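Ticket 548 - Room planner: wall colour keeps reverting after save
Product: Noson Room Planner, desktop
Status: Open, waiting on customer
Opened: February 25, 2018

Hi there,

I'm hoping someone can sort this out for me as I've now lost most of a weekend to it. I'm using Noson to plan out the front room of our place in Dondalmont before we start painting, and the wall colour just will not stick. I pick a colour, hit Apply, it looks lovely, I save, I close the program, and when I open the file again the walls are back to that default cream. Every time!

The colour I'm using is from the Prorwood paint pack, which I downloaded from your add-ons page in January. The furniture all stays put and keeps its own colours, so it's only the walls.

What I've tried so far:

- Restarting the program (twice, then the whole computer)
- Saving under a new name
- Taking the paint pack out and putting it back in
- Picking one of your built-in colours instead - this one DOES save, so I'm guessing the pack is the trouble

I'm on version 4 and the file isn't huge or anything. Happy to send it over if you tell me where.

Cheers

Reply from Noson Support

Thanks for all the detail, that last test was a real help. Colours from an add-on pack are stored as a link back to the pack folder, and if the planner can't find that folder when it opens your file, it falls back to the default. Could you go to Settings, then Libraries, and let us know what path is listed beside Prorwood?

Customer reply

Okay, found it. It's pointing at my Downloads folder, in a subfolder called Furtado, which was the name of the old laptop. I moved all my stuff across from that one over the holidays and I don't think that folder exists any more. So where has it been getting the colours from when I pick them? I can see all 700 swatches in the list, clear as day.

Reply from Noson Support

The swatch list is kept in a cache, so it will show up even when the pack itself is missing. Please try this:

1. Close any open plans.
2. Go to Settings, Libraries, and remove the Prorwood entry.
3. Click Clear Cache and restart the planner.
4. Download the pack again and unzip it somewhere permanent, like your Documents folder.
5. Add it back under Libraries, then reapply your wall colour and save.

Customer reply

Right, done all that. Step 3 took ages and I thought it had frozen, but I went and made a cuppa and it was finished when I got back. Might be worth putting a progress bar on that one!

Good news is the walls are staying put now. I've closed and reopened the file 2 times and the colour came back both times. I did have to redo the hallway as well, which had gone cream without me noticing, but no great drama.

One leftover question before you close this off. The colour seems a bit greyer in the 3D view than it does on the swatch - I was expecting more of a mauve. Is that the lighting setting, or does the new copy of the pack have different colours in it? 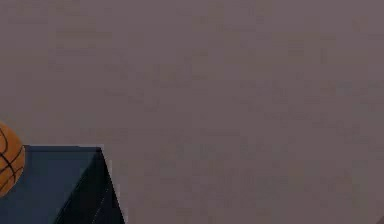

Attachment: wall colour in 3D view, navy block at lower left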